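## 5. Setting up the phone survey (Castimley panel, policing and trust questions)

Do this before interviewers log in. Takes a while first time, quicker after.

1. Open the Voltard console, pick the Castimley panel. Not the Salem one, thats the old sample from February.
2. Set target completes to 900. Leave the overshoot box blank.
3. Load the question file. Check Q2 (trust in local police) comes before Q5 (own contact with police). Order matters, don't swap.
4. Turn on answer rotation for the "very serious / fairly serious / not serious" list. "Don't know" stays last and is never read out.
5. Run 100 dummy interviews. Look for skips that go nowhere.

**Caution:** wording is locked once live. A typo fixed mid-survey means two versions of the question and a footnote in every table.
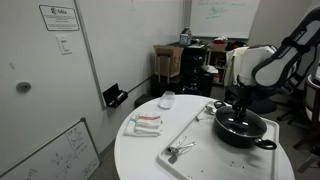
Can a respondent stop halfway and finish later? Partial interviews are kept for 5 days, and any interviewer can reopen one from the callback list.

6. Weighting: choose age, sex, region, ethnic group. Past vote is optional, ask the Dultia desk first.
7. Press Publish. Wait for the green bar, can take a minute or 2. Don't press it again, you'll get a duplicate sample.

Note: if someone gets upset on the police contact questions, use the Pause button and read the support line script. Never press on. Code it as "stopped, distress" and not as a refusual.

Exports go to the shared folder overnight. Trend tables are separate, see section 6.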